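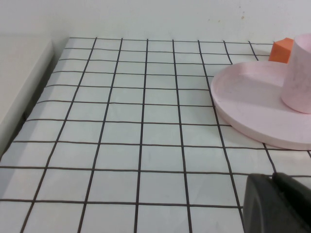

Crafts > Table & Kitchen > Gallery: The Grid Table

A few of you asked how the table in the back room at Mollside was getting on after I mentioned it last month, so I'm finally putting up the gallery page! It's a short one.

Quick background for anyone new. I had a plain white table that I was bored with, and I've always loved those old tiled counters with the dark lines between the squares. Real tile was going to be heavy and expensive and I'd have had to learn about grout, so I went for a white cover with a black grid on it instead. The whole thing came to 17 dollars, and I spent more than that on lunch the same day.

1. Grid with the pink plate

The lines are a little wavy, and I've decided I love that. From standing height it looks like somebody drew it on a slow afternoon with a good pen. The big pale pink plate is from the Demissie seconds shelf and it's my favorite thing to put on there – the pink goes so well with black and white, and the raised rim keeps toast crumbs more or less where they belong.

There are still some faint wrinkles in the white, mostly shallow ones. I've tried smoothing them toward the edge with a folded dish towel, which helped a bit, and then I tried a warm iron through a pillowcase on a leftover piece and did NOT like how that was going, so I stopped. If you do this yourself, leave the cover lying flat overnight before you put it on. I was impatient.

And yes, I see the specks on the wall. I've got half a can of Bredix white in the closet and I'll get to it in October, when the windows can be open without the whole room turning into an oven.

On the left you get a bit of the white ledge with the rounded front. There's a dark gap between it and the table that eats pencils. I'm thinking of a strip of felt down in there, or maybe a narrow wooden batten, but I keep changing my mind – suggestions welcome.

Comments (4)

madge_p: Love the pink with it. Did you get the grid from a roll or by the sheet?

Vratislav Charvát: I did my desk the same way and used foam pipe wrap in the gap. Ugly, but my pencils are safe. You can cut it with scissors.

tinroof: I'd leave the wrinkles alone, mine settled by themselves after a few weeks of heavy cookbooks.

Author: @madge_p from a roll, and I still have a good length left over! @Vratislav ooh, pipe wrap, I'm trying that this weekend.

More from the gallery

Madska shelf, before and after
Painting the back room (part 2)
Plates I should stop buying
Cork mats from scraps
Small tables, 188 photos from readers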